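About Purklow Papercraft

Hi there and welcome! I'm Kieran Whitlock, and I draw, cut, pack and post pretty much everything you'll find in the Purklow shop. If you've landed on this page you've probably bought a die set from us, or you've seen one of our cards on somebody's blog and wondered who on earth makes a wombat in a rain hat. That would be me!

I started card making when I was off work with a crook knee and my sister left a box of her old stamps at my place (she has never got them back, sorry Sis). I made 5 birthday cards that first weekend, all of them a bit wonky, and I was hooked. After that came the drawing. I'd always doodled in the margins at work, so I scanned a page of little birds, cleaned them up, and put them online as digi stamps for a few friends to colour in. They asked for more birds. Then they wanted a kookaburra, then a whole row of them on a fence, and before I knew it I'd run out of excuses for not opening a proper shop.

These days there are 293 designs in the catalogue. Most are digital, so you can download and print them the minute you've paid, and the rest are clear stamps and matching metal dies. Our biggest family is the Pekivdale range, named after a made-up country town where all my animals live. There's a bakery, a post office, a footy oval and a very grumpy goose who runs the general store. I add to it every couple of months, and yes, the Christmas street is coming back in September, with the lamp posts this time!

The other range people ask about is Pronora, which is all flowers and leaves with layering dies. It's a bit more grown up, and it's handy for sympathy and wedding cards when a goose just won't do.

How things work around here: new releases go up on a Monday at 9 am. Orders of stamps and dies leave me within two working days, and they go in a stiff mailer so nothing gets bent. If your download link plays up, send me a note through the contact page and I'll fix it, usually the same evening. You're welcome to sell the cards you make by hand with our images, just please don't share or resell the files themselves.

We also have the Parsons Street Challenge, our fortnightly card challenge (it's the main street of Pekivdale, if you were wondering). There's a colour palette or a sketch to follow, any brand of stamps is fine, and the winner picks three digis from the shop. Our gallery has 924 cards in it now and I've looked at every single one with a cuppa in hand.
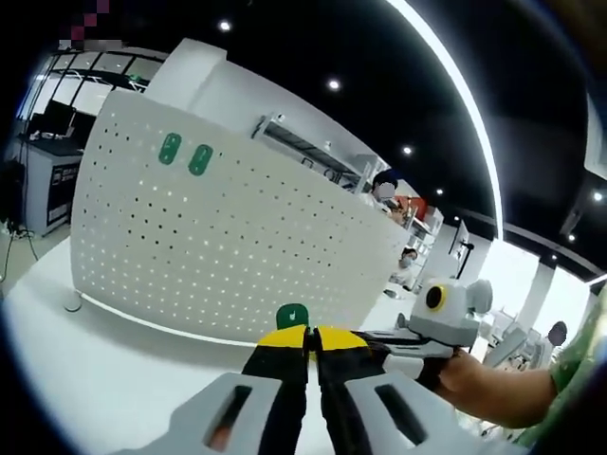
Danielle wrote in to say that she'd put off joining the challenge for a whole year, thinking her colouring wasn't good enough, and then the first comment she got was from someone asking which pencils she'd used for the fur. She hasn't missed a fortnight since and now does all her Christmas cards by August.

Emails like that make my week! So if you've been hovering, come and have a go. Add your card to the current challenge post, and if you get stuck with the link-up thingy just email me the photo and I'll pop it in for you.

Happy crafting,
Kieran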